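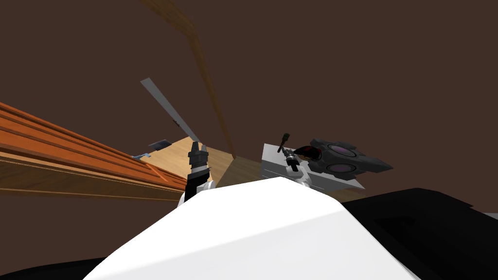 Re: [tape-trade] Plisteck reissue, which master??

Sorry for the slow answer, been packing orders since breakfast and the label printer is sulking. Replying inline-ish, quoted bit first and then my stuff under it.

3rd May, you wrote:

> Got the Plisteck double LP from the Wostia shop last week and I'm confused.
> The sleeve says "from the original tapes" but side three sounds exactly
> like my old cassette, same dropout in the organ piece near the end and
> everything. Also the running order is different from the cassette and
> there's a track I don't know at all, the one with the bowed metal. Is this
> a new mix? Is the Erberg session even on here? And is it worth keeping the
> cassette or can I sell it. I paid silly money for the thing.
>
> Also does anybody have the insert for Szilágyi catalog number 9? Mine came
> without and I'd like to at least read it.

OK so. Short version, keep the cassette.

Longer version. There were two sets of tapes. One is the quarter-inch reels from the Erberg session, recorded in the chapel over two nights, all the long organ and feedback pieces. The other is a cassette dub somebody made for the players to listen to at home. Szilágyi (the label) made their original edition from the reels, 50 copies, hand-stamped, the gray shells. Then when those were gone they ran more off the dub because the reels were already in storage someplace. White shells. No difference on the J-card at all, which has caused years of arguments on this list, see the archives if you have an evening to waste.

So if yours is a white shell you have the dub, and the dropout is on the dub. Gray shell doesn't have it. I've had both in the same deck and it's clear as day, left channel goes away for a second and comes back a bit duller. What color is yours?

Now the Wostia LP. Sides one, two and four are from the reels, I'm confident of that. The low end on side one is miles better than any cassette I've heard, you can hear the blower on the organ before the first chord. Side three I think they had to take from the dub, because reel three was in bad shape when they got it back. That's not on the sleeve. It was on the Wostia web page for a while and then the page got rewritten and now it only says original tapes, which ok, technically a dub is a tape. I wrote to them and got a nice reply that didn't answer the question.

Running order: the LP goes back to the order they played it on the night, cassette was shuffled to get the sides to come out even. I prefer the LP order. The long drone in the middle of the cassette always felt like a wall to me and on the LP it's where it belongs, last thing on side two, and you get up and turn the record over and it's fine.

The bowed metal track. Not Erberg! That's from a rehearsal, different room, much drier, you can tell as soon as it starts. Best thing on the record if you ask me. Sounds like cymbals and maybe a saw blade, and somebody's foot on a loose board all the way thru. It was never on any tape I know of. I played it four times the day it came and then the neighbor's dog started in so that was that.

Pressing quality, since a couple people asked off list:

- my copy, discs flat, centered, some ticks on side four in the quiet bit
- second copy (for a friend) had a scuff on side one, doesn't sound
- paper inners, swap them
- the booklet is glued not stapled and mine is coming apart allready

Is it worth the price. Hm. I paid 383 crowns for the gray cassette way back and thought I was crazy, and I saw one listed last month for 1399 and it was gone by the time I'd found my glasses. So at LP prices yes, obviously. If yours turns out to be white I wouldn't count on getting your silly money back, they were moving slower even before the reissue. Wait a year.

Insert for number 9: I have it. Folded sheet, typed, both sides. One side is the titles and durations (durations are wrong, they add up to more than the cassette holds), other side is a sort of text about the chapel, half of it about how cold they were. I'll scan it when I can get to the scanner, it's under boxes. The list strips attachments so I'll mail it direct, anyone else who wants it say so and I'll do it all in one go. Please don't reply to the whole list just to say "me too", last time it was a mess.

Two questions back at everyone:

1. Does anyone have the dub on something other than a white shell? There's a story about a handful on recycled tapes with other music still at the end of side B. I've never seen one.

2. Is the Wostia CD the same mastering as the LP? I've only heard the first few minutes of it off somebody's laptop and it seemed louder. Could be the laptop.

Also there's talk of Wostia doing the earlier Plisteck material next, the duo things, reeds and radio. Don't know if it's real. If it is I hope they say on the sleeve what came from what this time.

Have to run, post office closes. Will check mail again tonight.

PS still looking for a spare tray for the older sort of double cassette box, the wide one. Will trade.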